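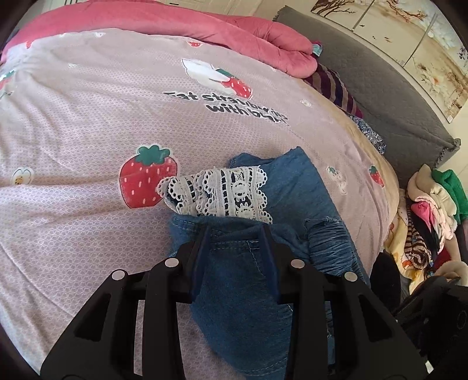

Every June I get the itch to buy new sheets, and every June I run into the same number on the package: 1000. A thousand threads to the inch, we are told, and sleep will follow. I've been reading up on this for two weeks and I don't believe a word of it.

A thread count is supposed to be the threads going one way plus the threads going the other way in one square inch of cloth. Fine. But there's only so much room in an inch. Past a certain point the way to get a bigger number is to take thin, weak fibers, twist a few together, and count each one of them. The cloth doesn't get any finer. It gets heavier and hotter, and the price doubles.

I know because I fell for it. My Killar set was sold as a 1000 and it felt wonderful in the store, where everything has been softened with some finish or other. After 14 washes (I kept a tally inside the closet door, yes) it had pilled all down the middle and slept like a raincoat. The cheap Bono sheets I'd bought for the guest bed have no number on the label at all and they're still going.

Then there's the name game. "Pima" is a real kind of cotton with long fibers, and long fibers do make stronger, smoother yarn. I'll give them that. What I'd like to know is how much of it is in the bag. "Made with Pima" can mean a good deal or next to nothing, and when I wrote to Ladefoged to ask about theirs, I got back a cheerful paragraph on their commitment to rest. No percentage. I wrote again and got the same paragraph.

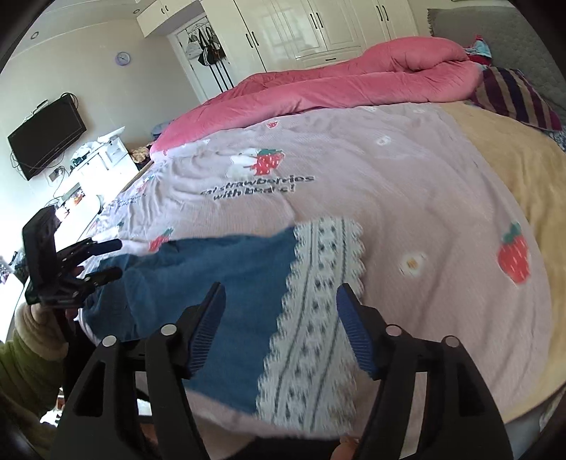 "Sateen" and "percale" at least tell you something. Those are weaves. Percale goes one over, one under, and feels crisp. Sateen floats several threads over the top, so it's shinier and a bit warmer, and it snags more easily – mine did, anyway. If a seller won't tell you the weave but will tell you the thread count in gold letters, I'd keep my wallet shut.

The other thing I'm not buying is the 21-night sleep trial. It sounds generous until you read the page on returns, where the sheets have to come back unwashed. Who sleeps on new sheets for three weeks without washing them? And the problems don't show up until they've been through the machine a few times.

So I haven't ordered anything yet. I'm leaning toward a plain percale with a modest number on it, deep enough pockets for the mattress, and a return policy I can read in one go. If you've got a set that's lasted more than two years of weekly washing, tell me which one in the comments, and please say how hot you wash it.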